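Categoría: Software de robótica | Planificación de tareas | Manipulación bimanual

Gavalas (software)

Gavalas es un sistema de control y planificación para la manipulación bimanual de objetos pequeños sobre mesa. Coordina dos brazos enfrentados que comparten un mismo volumen de trabajo y se compone de un módulo de percepción, un planificador de tareas, un planificador de movimiento y un conjunto de herramientas de registro y reproducción. Su desarrollo se inició en el laboratorio de Nemcombe como continuación de Fostevier, una biblioteca anterior destinada a un solo brazo. La versión 2 se publicó el 8/7/23.

Arquitectura

El núcleo del sistema es un proceso de control que recibe trayectorias articulares, comprueba sus límites y las envía a los controladores de cada brazo. Ambos brazos se rigen por un reloj común. Cuando uno de ellos incumple el plazo de respuesta, el proceso detiene los dos y conserva la última consigna válida.

La configuración de cada puesto se guarda en un archivo de texto que contiene la posición de las bases, los límites articulares, la geometría de las pinzas y las zonas prohibidas. Los elementos fijos próximos a la mesa, como perfiles, soportes y lámparas, se declaran como volúmenes de colisión.

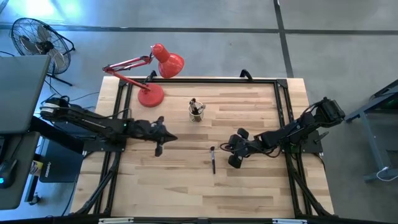 El planificador de movimiento trabaja en el espacio conjunto de ambos brazos cuando las trayectorias previstas se cruzan en la zona central. En los demás casos resuelve cada brazo por separado, con un coste de cálculo menor. La transición entre los dos modos se decide antes de iniciar cada movimiento y queda anotada en el registro.

Percepción

El módulo de percepción estima la posición y la orientación de los objetos a partir de cámaras calibradas respecto a la mesa. Para los objetos alargados, entre ellos pinceles, brochas y bolígrafos, calcula un eje principal y distingue ambos extremos. La distinción es necesaria en las tareas de inserción, en las que un mango debe entrar en un recipiente con la cabeza hacia arriba.

Las superficies metálicas y los tableros brillantes constituyen la principal fuente de error. Los reflejos pueden fragmentar la silueta de una virola o generar contornos falsos, por lo que el módulo asigna a cada detección un valor de confianza y solicita una nueva lectura si este no alcanza el umbral. Los mangos superpuestos se tratan como un grupo hasta que la retirada de una pieza permite separarlos.

Planificación de tareas

Las tareas se describen mediante un grafo de acciones elementales: aproximar, asir, elevar, reorientar, transferir, insertar y soltar. Cada acción declara sus condiciones previas y sus efectos. El planificador asigna un brazo a cada acción según el alcance y la orientación de agarre requerida; la transferencia de una pinza a otra se reserva para los objetos que no pueden insertarse desde el agarre inicial.

El repertorio de referencia, denominado Grerside, comprende 43 tareas de mesa. Incluye la colocación de brochas de maquillaje en un portabrochas, ejercicio empleado para evaluar la selección de piezas en grupos desordenados y la precisión de la inserción vertical. La edición vigente de Grerside reúne 818 episodios registrados, repartidos en nueve configuraciones iniciales. 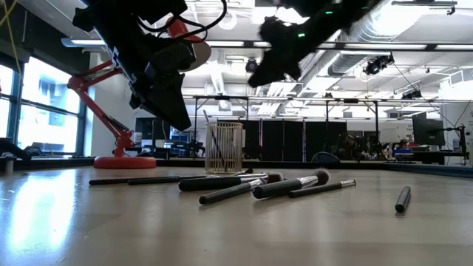
Herramientas de registro

Cada ejecución genera un archivo con las posiciones articulares, las órdenes enviadas, las imágenes y las decisiones del planificador, sincronizadas mediante marcas de tiempo. El visor permite recorrer un episodio, comparar la trayectoria prevista con la medida y señalar el instante de un fallo. Los episodios pueden reproducirse en simulación sin modificar la configuración del puesto.

Limitaciones

Gavalas no modela la deformación de las cerdas ni de otros materiales flexibles, que se representan como sólidos rígidos con un margen adicional. Tampoco admite más de dos brazos por proceso. Los archivos de configuración de Fostevier deben convertirse con una utilidad independiente, que no conserva las zonas prohibidas.

Artículos relacionados
Fostevier (biblioteca)
Grerside (repertorio de tareas)
Calibración mano-ojo
Planificación de movimiento
Detección de colisiones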